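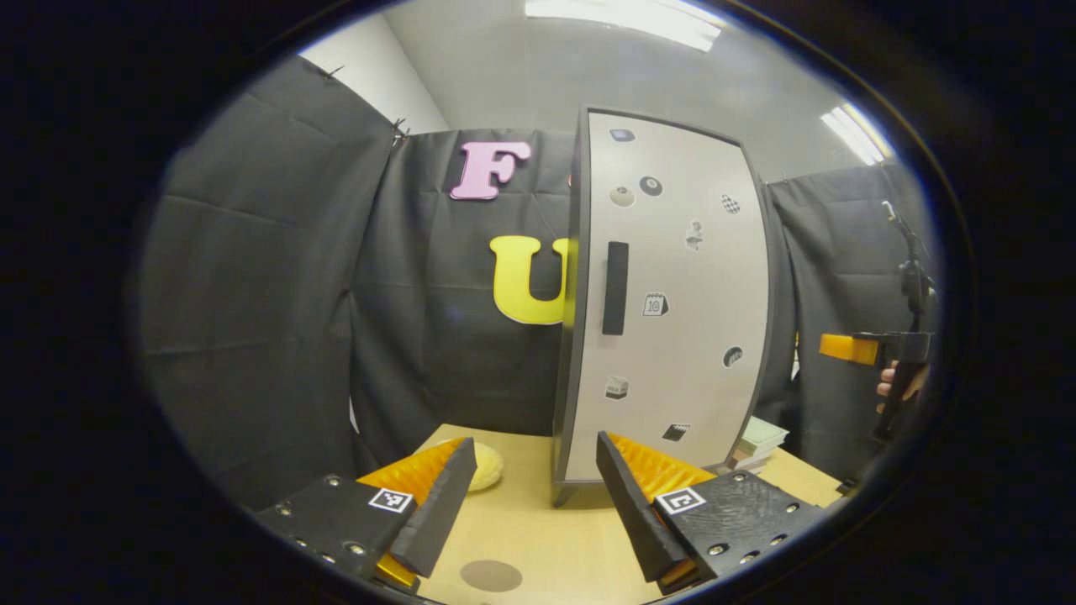
4.2 Where the small cupboard goes

Of all the things our households told us about storing food and crockery in rented rooms, the one we had least expected to fill so many pages of notes was the small cupboard that has no wall to hang on. Our tenants were seldom allowed to drill, and so a piece of furniture that would once have been screwed up beside the cooker ended its days on top of something else. A tall cabinet stood on a light wooden tabletop, as in Figure 3, is the arrangement we came to call "perching", and once we had a word for it we began to hear about it in nearly every interview. People were fond of their perched cupboards and a little embarrassed by them too, and they would often begin by telling us that it was only for the time being.

Figure 3. A cabinet with a pale front panel, standing on a table.

The time being could be very long indeed. One couple in Groltholm had moved theirs on to the kitchen table in the February after they took the flat, meaning to find it a proper home by the summer, and when we visited for the third round of interviews they had been eating at the other end of the table for six years. They had stopped seeing it, they said, until a visiting aunt asked whether she might have somewhere to put her elbows. We heard gentler versions of the same story from many others, and it sits well with what we reported in Section 3 about the slow settling of temporary arrangements.

The diaries help us here. Our 200 households wrote 2,695 entries between them, of which 1,596 mention a table in one way or another, and it is a pleasure to record how generous people were with the details. (The coding scheme is given in the appendix, and readers who would like to quarrel with our use of "table" to include desks and sewing tables will find our reasons there.) A perched cupboard changes what a table is for. Homework moves to the bed, ironing moves to the floor on a folded blanket, and the person who cooks gains a shelf at eye level that they are very unwilling to give up again, even when a wall becomes available.

That last point deserves a little more room, as it was the cause of some cheerful disagreement among us. Jolene Trevaskis, who carried out most of the Groltholm visits, argued from the start that height was the real attraction, and that the rule against drilling was only the excuse. Her notes are full of people who no longer bend well, or who have a toddler about the place, and who would rather lose half a table than kneel down to look for the rice. The rest of us held for a good while that the tenancy rules did most of the work. Having gone back through the Stitley diaries, where drilling was generally permitted and perching was still common, we are now much nearer to her view than we were, although we would not want to leave the rules out of it altogether. Several Stitley tenants had permission in writing and still did not care to make a hole in a wall that belonged to somebody else.

Money comes into it as well, though less than we had supposed. Mrs Song (a name she chose for herself) had been given her cupboard by a neighbour who was moving away, and many of the others had come by theirs in much the same fashion, off a landing or out of a late uncle's garage. Such pieces arrive without their brackets, and quite often without anyone knowing whether they were made to stand or to hang. When we asked what would have to change before the cupboard came down, the usual answer was a new tenancy. Two households had already moved once during the study and had put it straight back on the table in the new place, before the kettle was unpacked. We return to these two in Section 5, where the question of what people carry with them from one kitchen to the next is taken up at greater length.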